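Arkstead Police Property Desk - FAQ

Last updated 28 September 2020. Page kept up by Da-eun Bang, property desk. Hours changed, see below.

Where are you?

Room 204, Winavby Building, side entrance off the parking lot. Not the front desk. Front desk can't release anything and will just send you around the side. Ring the bell and wait.

What hours?

Property pickups are appointment only right now. Calls answered mornings, voicemail after noon. Leave your name, case number and a number that works. Say the number twice please, half of them come through garbled.

My stuff was stolen and I heard you got it back. Can I come get it?

Maybe. Recovered does not mean released. If someone has been charged, the item may be held until the prosecutor signs off. We don't decide that. The detective on your case asks, the prosecutor answers, then it comes to us. When it gets to us we mail a release letter. No letter, no pickup, even if the detective told you on the phone that it's fine.

How long does that take?

Depends on the case. Some are quick, some sit until the trial is over and the appeal time has run. If you need the item for work (tools, laptop) tell the detective. Sometimes they can photograph it and let it go early. Not always.

What do I bring?

Photo ID. The release letter. Form 129, filled out but NOT signed, you sign it in front of us. If the name on your ID doesn't match the name on the report, bring whatever explains it, marriage certificate or court order etc.

Can somebody else pick up for me?

Yes with a notarized letter from you, plus their own ID, plus a copy of yours. A text message is not a notarized letter. For a business, we need it on letterhead and the person has to be named in it.

I don't have a receipt. How do I prove its mine?

Serial number is best. Check the box, the warranty card, the account you registered it under. For bikes, the shop that sold it may have the number on file. Photos help if they show a scratch or a sticker or something you can point to. Jewelry, bring an old appraisal or a picture of someone wearing it. We compare, then we let you know. If two people claim the same item we hold it and a judge sorts it out.

Is there a fee?

No fee for theft victims. None. Vehicles are different, those are at the Dollance tow lot, and the lot charges its own storage. Call them first. Replacement copies of a property receipt are $20, check or money order, no cash at the window.

I lost something. Do you have it?

Send the lost item form from the city site. Describe it properly. "Black phone" gets you nowhere, we have a drawer of black phones. Case color, lock screen picture, crack in the corner, carrier. We call if there's a match. Please don't call every day to check, it's the same two people answering. 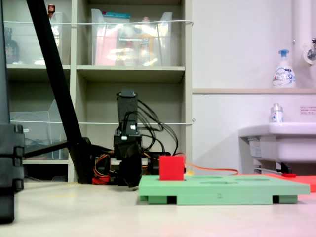

Red cube seated in the green board.

I found something. Can I keep it?

Turn it in first. You get a receipt. If you want to claim it later when no owner shows up, say so at the window so it gets written down, we can't add it afterward. Items worth over $3000 get a notice in the paper and a longer hold. City employees on duty can't claim finds, sorry.

Found a wallet with cash?

Cash gets counted in front of you and sealed in front of you. You initial the envelope. Don't leave before that's done. Don't mail us cash either, people do.

Found a gun, or ammunition, or what looks like drugs?

Don't touch it, don't bring it in. Call the non-emergency line and an officer comes out. If kids are near it call 911. This includes things you find in a relative's house after they pass. We had several people walk in with old hunting rifles over the summer and it's a bad idea for everyone. Call.

My gun was taken as evidence. How do I get it back?

Separate process. Court order or prosecutor release, then a background check, then an appointment with Sgt. Ji-hoon Shin. He does firearms only, so don't leave him messages about bikes. Ammunition is released on a different day from the gun. No exceptions, not even for one box. Bring a hard case, unloaded obviously.

What about prescription medication?

Has to be in your name on the bottle. If it has expired we destroy it.

They took my phone. Can I at least get my contacts off of it?

Not from us. We store it, we don't open it or charge it. Ask the detective or your attorney. We can't turn it on at the window to "just check one thing".

I got arrested and my belongings were bagged. Same place?

Depends. What you had on you when booked (keys, belt, wallet) is usually at the jail, ask there at release. Bigger things that wouldn't fit in the bag, backpacks, suitcases, come to us. Those are held for safekeeping, not as evidence, and the hold is shorter. The deadline is printed on the pink slip. Read the slip. If you're still in custody, write to us before the date and name a person to pick up.

What happens to stuff nobody claims?

Auction, donation or destroyed. Bikes in decent shape go to Ryu, the repair shop program, and get fixed up for kids. Anything worth selling goes to the auction. Knives, drugs, counterfeit goods, destroyed. Phones and computers are wiped or shredded. Once an item has gone out we can't get it back, and yes that includes if the letter went to your old address. Update your address with us!

When's the next auction?

November, online only this time. List goes up on the city site before it opens. We don't take holds or early offers and we don't know what the bikes will go for. Employees of the department and thier households can't bid.

My item came back damaged.

Say so before you sign 129. Write it on the form. We take pictures when things come in, so there is usually something to compare against. If it was damaged by lab testing (fingerprint powder is the common one, it does wipe off mostly) that's a claim with the city clerk and we give you the sheet for it.

I disagree with a decision.

Put it in writing, case number on top, drop it at the window or mail it to Room 204. A supervisor answers in writing. If it's about the prosecutor's hold, we can't change that one, go to their office.

Do you take evidence from the public? I have video of a break-in.

Not here. Call the detective or the non-emergency line, they'll send a link to upload it. Keep the orginal. Don't trim it, don't add arrows, don't post it first if you can help it.

Can I park there?

Side lot, visitor spots only. The ones with no sign are for patrol cars and you will get a ticket.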